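# Clinderbridge tableware library opens for fall loans

October 4, 2024

Residents planning a party this fall can now borrow the dishes for it. The Clinderbridge tableware library began taking bookings this morning, with 2,000 pieces on its shelves and a flat fee of $4 per loan.

The service is run by Ulliletti, a local reuse group, which started collecting unwanted kitchenware in March. Most of it came from house clearances and from the Radwan banquet hall on Doltness Road, which gave up its stock when it closed.

Keegan Boychuk, who manages the library, said colored tumblers and serving trays had drawn the most interest so far. Plain white dinner plates are the largest group in the catalog, but borrowers tend to ask for something brighter to go with them.

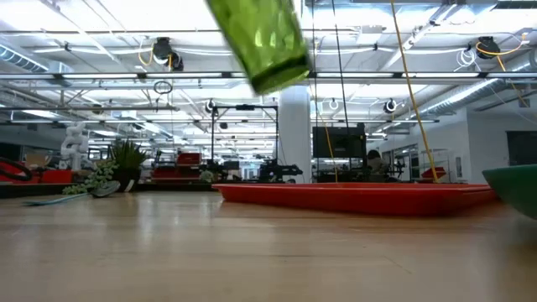 Loans run from Thursday to the following Tuesday. Borrowers can take up to 100 pieces at a time and may mix glass, plastic and ceramic items in one order. Everything must come back washed and dry. Chipped or broken pieces cost $1 each, and the library asks people to report them – even small chips on a rim – so the item can be pulled before the next loan.

"We'd like people to use these things," Boychuk said. "A glass is going to break now and then. Just tell us."

A trial over the summer covered 61 loans, mostly birthdays and church suppers. One of the trial borrowers, Normunds Sproģis, took bowls and trays for his daughter's graduation lunch and has already booked again for November.

"I had been buying paper plates every time," he said. "The bowls were better, and I didn't have to store them afterward."

Ulliletti is still accepting donations of bowls, trays and drinking glasses in any color. It has enough mugs. Items can be dropped off during opening hours, and bookings can be made at the front desk or by phone.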